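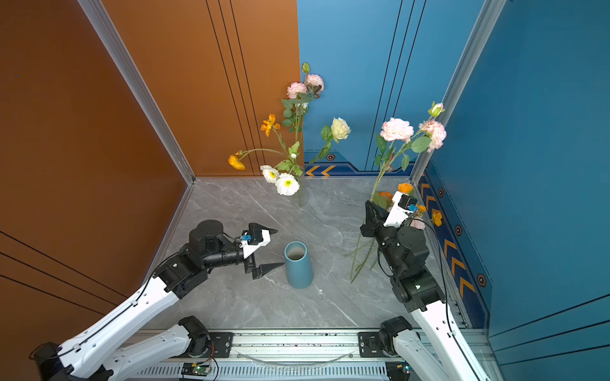
Farneck wall paint in eggshell, 27 colors, $59 a can. I started mixing these after my own hallway beat me for the third time, and I still test every batch at home before it goes up for sale. It's a soft, low-shine finish that wipes clean with a damp cloth and doesn't go chalky on you. People write in all the time nervous about putting two strong colors in one small space, and I say go for it! An orange-brown wall next to blue ones, with a gray marble-patterned floor under them, is a pairing I'd happily live with, and a navy strip along the bottom of the blue helps tie it together.

One can does a small room with two coats. Leave it overnight between coats if you can stand to wait - I usually can't, and Teresa Egan in our shop scolds me for it.

Sample pots are $11 and come with a little brush. New for September are Plovari (a warm rust) and Doherty, a deep blue I've already used on my stairs, my bookcase and one very patient chair. Orders leave us within two days, and unopened cans can come back any time.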